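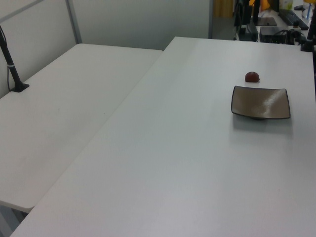

A reader in Stonville writes that her bowl came out of the kiln with a crack across the bottom, though she had dried it for a whole week, and asks what glaze is made of and whether the glaze could have done it. The second question is easier. A crack across the bottom nearly always starts in the clay, before any glaze goes on. The first question takes longer.

What glaze is

Glaze is a thin coat of glass that is melted onto clay. Window glass is made as a sheet and cut to size. Glaze is made in place, on the pot, out of powder.

The powder is a mix of ground-up rocks and minerals. Every glaze needs three kinds of ingredient.

The glass maker. This is silica, the same material found in quartz and in most beach sand. Silica on its own melts at a temperature higher than most kilns can reach.

The melter. Potters call it a flux. A flux makes silica melt at a lower temperature. Salt on an icy sidewalk does a similar job, since salty ice melts at a lower temperature than plain ice.

The stiffener. This is alumina, and it usually comes from clay. Melted glaze is runny. Without alumina it would slide down the side of the pot and glue it to the kiln shelf. Alumina makes the melt thick, more like honey than water.

Why clay needs it

Clay that has been fired once at a fairly low heat is full of tiny holes called pores. You can test this with an unglazed flowerpot. Put a drop of water on the outside and watch it. The drop spreads and sinks in.

A dish with open pores soaks up soup, oil and dish soap, and is hard to clean. A coat of glass closes the pores on the surface. Some clays are fired so hot that their own pores nearly close, and these can hold water with no glaze at all. Stoneware and porcelain are the best known. They are often glazed anyway, as a smooth surface is easier to wash.

Two firings

Most pots go into the kiln twice.

The first firing is called the bisque firing. It turns dry clay into a hard material that will not go back to mud when it gets wet. Before the firing, clay still holds water in two ways. Some is ordinary dampness between the grains. The rest is locked inside the mineral itself and leaves only when the clay gets very hot. If dampness turns to steam too fast, the pot can burst, so the kiln is heated slowly at the start.

After bisque, the powdered glaze is stirred into water until it looks like cream. The pot is dipped, brushed or sprayed. Its pores pull the water in, and the powder stays behind on the outside as a chalky coat. At this stage the coat rubs off on your fingers, and its color may be nothing like the color it will have later. A pale pink powder can become dark green.

The second firing is the glaze firing. The powder melts, bubbles, and settles into a smooth layer. Then the kiln cools and the layer goes hard.

The bottom of the pot is wiped clean before the second firing. Turn over a mug at home and look for a ring of bare clay. That ring is where the mug stood on the shelf.

Where color comes from

The color comes from metals, in very small amounts. They are added as oxides, meaning the metal is joined with oxygen. Rust is an iron oxide.

Iron gives tan, brown, black and some greens.
Copper gives green, and sometimes red.
Cobalt gives blue. It is strong, and a little goes a long way.
Manganese gives brown and purple.

Copper can do two different things because the air in the kiln matters. With plenty of oxygen it turns green. When the fire is starved of oxygen, it can turn red.

Glaze also thins out at sharp edges as it melts. A rim may end up a different color from the inside of the same dish, even if only one glaze was used. Some potters brush a second glaze on the rim to get a stronger line.

Shiny or dull

A shiny glaze has a very smooth surface, so light bounces off it in one direction. A matte glaze has a surface full of tiny bumps, often crystals too small to see, which scatter the light. Slow cooling gives crystals more time to grow – the same recipe can come out shiny from one kiln and dull from another.

Cracks

Back to the bowl. Clay shrinks as it dries. If the rim dries before the bottom, the two parts pull against each other and the bottom splits. The split may be too fine to see until the heat opens it. Drying the bowl upside down for part of the time, under a loose sheet of plastic, helps the two parts dry together.

Glaze has cracks of its own, called crazing. These look like a fine net and happen when the glaze shrinks more than the clay as both cool. Crazing stays in the glass layer.

Words to know

Bisque: clay that has been fired once and has no glaze.
Flux: an ingredient that helps others melt.
Kiln: an oven for firing clay.
Oxide: a material made when something joins with oxygen.
Pore: a tiny hole.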